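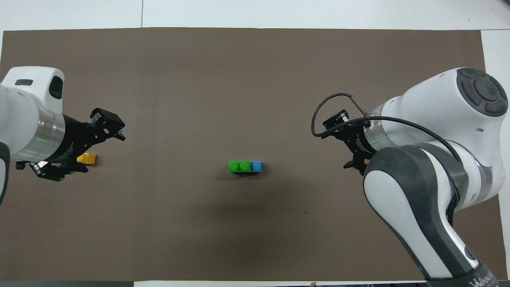
Both arms over the mat, green and light blue bricks joined

bamevwood
3/3/19
Hello all. I attach how my table looks now. I want the two arms to work together on small toy bricks: one holds, the other pulls. My control board is a Comov and the script has 2197 lines already, sorry for that. My question is about the cable on the right arm. It makes a wide loop above the gripper. Should I tie it down to the arm?

gutedgate
Don't tie it tight. The wrist needs that slack when it turns. I tied mine short and pulled the connector out on the first evening.

Forsberg_shop
I disagree with the above. A loop that wide will catch something sooner or later. Put one soft strap behind the wrist and leave enough cable for a full turn.

gutedgate
Full turn of which joint? If he straps behind the wrist, he must test every pose, not only the home one.

Forsberg_shop
Of course he must test. 15 minutes of work.

bamevwood
Thank you both. I will try the soft strap and move slowly through all poses. Another thing, is the brown mat a bad choice? I like that the bricks do not slide on it, but the arms make a soft shadow there and my detection is sometimes confused.

solder3807
Keep the mat, change the lamp. I had the same trouble and a second lamp from the other side helped me more than any threshold.

gutedgate
For once I agree with everybody. But set the threshold too, mine is at 121 now.

bamevwood
Ok, I will borrow a lamp from the workshop and write again in April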